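Plandgate Business Units – walk-round safety checklist, with comments
Communal areas and Units 1 to 20
June round

Comments are mine and go in as written. Last time they were tidied up before they reached the tenants, and the tidied version said "satisfactory" in places where I had written "no".

1. Front entrance and reception

Floor mat flat and not curling: Yes
Signing-in book in use: Partly
Door closer working: Yes, slowly
Lighting: Yes

Comment: The book has been signed by the same people every day in what looks like one sitting. If there were a fire at 11 am I would not trust it to say who was in the building. I was told a tablet is on the way. I was told this in the winter as well.

2. Escape routes

Corridors clear: No
Final exit doors open from inside without a key: Yes, after a push
Exit signs lit: Yes, all but the rear stair
Routes marked on wall plan: Yes, wrong plan

Comment: The plan by the kitchen is the old one, from before the partition went in, and it sends people through a wall. Please take it down even if the new one isn't ready. Two pallets of flat boxes outside Unit 7, "only there till lunch". They were there at 4 pm. The rear door needs a shoulder to open it and has been marked as a pass on every sheet I can find. Planing the bottom would take someone half an hour.

3. Fire extinguishers and alarm

Extinguishers in place and on brackets: Mostly
Service tags in date: Yes
Call points unobstructed: No
Weekly test recorded: Yes

Comment: One extinguisher on the first floor is holding a door open. It was doing the same last time and I put it back on its bracket myself, so somebody prefers it on the floor. Fit a proper hold-open linked to the alarm or leave the door shut. The weekly test log is beautifully neat and all in the same pen. I would like to be present for the next one.

4. Electrics

Portable appliance labels in date: See comment
Extension leads not chained: No
Distribution cupboard locked and clear: Locked, not clear
Sockets and faceplates undamaged: One cracked, Unit 12

Comment: The contractor's summary claims 1,483 items tested across Plandgate and our sister site at Plandville in 2 days. I can do sums. Either they had a very large team, or a good deal of that testing was done with a roll of stickers. I found a kettle with a new label and a split in its flex you could see from the doorway. I've taken it out of use. Ask for the itemised results before the invoice is paid.
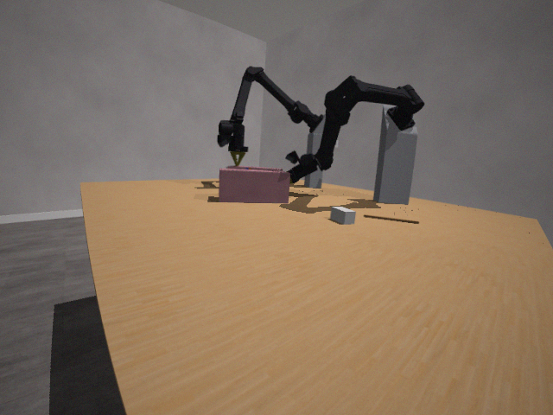
The same goes for the extension leads. Every tenant says theirs is temporary, and several have carpet tape over them that has gone grey with age. More wall sockets were priced up once and the quote was thought too high. I'd like to see that quote again.

5. Kitchen and toilets

Hot tap warning sign: Yes
Fridge clean: No
Floor dry: Yes at time of visit
Microwave door and seal sound: Yes

Comment: The water boiler (a Hayashi, wall-mounted) has a drip tray that fills and then spills on to the vinyl. The supplier's view is that the tray is being emptied too seldom. My view is that it shouldn't be filling. Mop and bucket are kept upstairs, so in practice people use paper towels and walk off.

6. Storage and racking

Load notices displayed: Yes
Racking upright and undamaged: One bent upright
Heavy items stored low: No

Comment: The Vorkon bays in the rear store carry a notice saying 350 kg per shelf. I could not find out who worked that out, or whether it was before or after the end upright was bent. The dent is at pallet truck height. Unload that bay and keep it unloaded until a competent person has looked at it – painting over the dent doesn't count, and somebody has tried.

7. Yard and car park

Surface free of potholes: No
Pedestrian route marked: Faintly
Reversing vehicles supervised: Not seen
Gate catch working: Yes

Comment: About half the painted walkway has worn off, and what remains leads into the bin store. The speed sign faces the fence.

8. First aid

Box stocked: Yes
First aiders' names displayed: Yes, out of date
Accident book available: Yes, blank

Comment: A blank accident book on a site this size does not reassure me. People are either very lucky or don't know where it's kept. I had to ask three times.

Actions before the next round

Remove old escape plan – same day
Unload damaged racking bay – same day
Ease rear exit door and replace lamp in rear stair sign
Clear call point by Unit 15
Obtain itemised electrical test results
Replace cracked faceplate, Unit 12
Repaint walkway, along a line people will use
Update first aid list

Items carried over from last round: five. Please don't mark any of these closed on the strength of an email saying they are in hand.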